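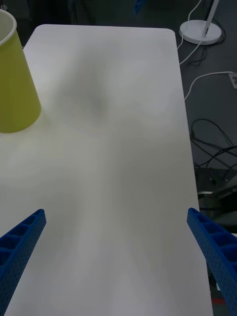

Reporting grasp success when the object starts outside the space between the fingers

Posted by Tarness, August 16, 2019

Our group is preparing a short methods paper on picking up a paper cup with a two-finger gripper, using only the wrist camera as input. Each trial begins with the fingers open and the cup placed towards one side of the table. Over 149 trials, 44 ended without a grasp. In 15 of those the arm never moved towards the cup, and in the remainder it approached but closed badly. A colleague has advised that the 15 be removed, as they concern searching and have no bearing on grasping. May they properly be excluded, and if so, how should this be stated?

Adaeze Adeyemi

They should not be removed from the main figure. The method, as you describe it, takes a camera view and is expected to produce a grasp. A trial in which the arm does not approach is a failure of that method, and 44 out of 149 is the number which ought to appear in the abstract.

You may then give a second figure for grasping alone, provided that the rule for inclusion is written down in full. I would suggest "trials in which the gripper came within a stated distance of the cup". Please choose the distance before looking at the results again - a limit chosen afterwards will be questioned by any careful reviewer.

I would also recommend a small table showing the starting position of the cup against the outcome. If the 15 are gathered near one edge of the camera's view, readers will wish to know. Shadows on a white table can also affect a result of this kind, and the lighting should be recorded for each session.

Wike

We left ours out and the paper was accepted.

Cleltero

I agree with the first reply. The previous poster does not say whether the omission was declared, and it makes a considerable difference. At Damton we were asked in July to repeat a full set of trials for this reason, and it took us 6 working days. Keep the video of the excluded trials in any case.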